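2022-11-20
Cable sorting, bench 2

Carried on from the drawer audit. Aim is to get the small cords out of the two deep drawers and into divided trays, so that a person looking for a short lead can take one without lifting out six others. Started with the light-colored cord, as it tangles worst and gets borrowed most.

Tray is the green plastic one from Tamden, one-piece, with the dividing walls molded in. Before settling on it I compared it with the Bollaria insert, which has removable dividers. The Bollaria dividers lift when a coiled cord is pushed down against them, and a thin cord then works its way underneath into the next compartment. Fixed walls do not have that problem. The price is that compartment size cannot be changed, so anything long has to be coiled to fit or go somewhere else.

Compartment width sets the coil. Measured the usable inside width of the front compartment and wound test coils on a piece of pipe until one dropped in without rubbing. Anything wound over four fingers is slightly too big and springs up above the wall. Over three fingers it sits flat. Cord up to 566 cm goes in as a single coil at that diameter. Past that the coil gets too thick and should be split into a figure eight and folded.

Ties: paper-covered wire leaves kinks in soft cord after a few weeks. Hook-and-loop strip is better but the hook side picks up lint from the drawer liner. Settled on a short loop of the same cord with an overhand knot, pulled over one end of the coil. Costs nothing and cuts down on sorting of ties.

Put the loose cord in the front left compartment before any coiling, to see how much room it takes up untied. A tangle fills far more height than the same length coiled, and the loops catch on the wall when the tray is slid.

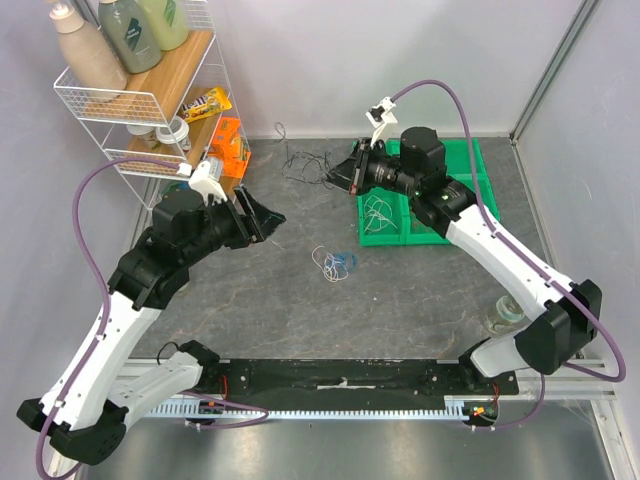 Colleen Hawthorne thinks the tray should hold only cords that have been coiled and tied, with a separate open box for the unsorted ones, on the grounds that one loose cord in a compartment will be treated as permission to drop in the next. She also wants the long ones hung up. Her wording on the sheet was "anything you can't coil in one go belongs on a hook, leave the trays for the short stuff."

Agree on the first part. On the second, hooks are fine for heavy cord but thin cord hung in a long loop twists around its neighbor. Will try hooks for everything above the 566 limit and leave the rest in trays. To be looked at again in December.

Tally from the audit, both deep drawers:
Cords kept: 51
Cords with damaged ends, set aside for trimming: 17
Scrap: 11

The 17 need a clean cut and heat on the tip before they go anywhere. A frayed end hooks into other coils and undoes the sorting. Used the Morin cutter on a test piece. It cuts square but pinches the core, so the end has to be rolled between the fingers before sealing.

Labels. Skilteletti strips stick to the outside wall of the tray but not to the top edge of the dividers, which is too narrow — half of each strip hangs over and peels. Put labels on the front wall only, in the same order as the compartments run. Length class first, then type. No colors in the label text, as the next batch of cord may be a different color.

Drawer fit: tray goes into the upper deep drawer lengthwise with a gap at the back. Gap is wide enough to lose a cord in. Needs a block or a folded strip of card. Do not pack the gap with spare ties.

Still open:
Whether a second tray fits stacked on the first. Walls may be too high for the lower drawer.
Liner for the compartments. Bare plastic lets the coils slide when the drawer is shut hard.
Where the trimming pile lives until it is done. Currently a paper bag under the bench, marked.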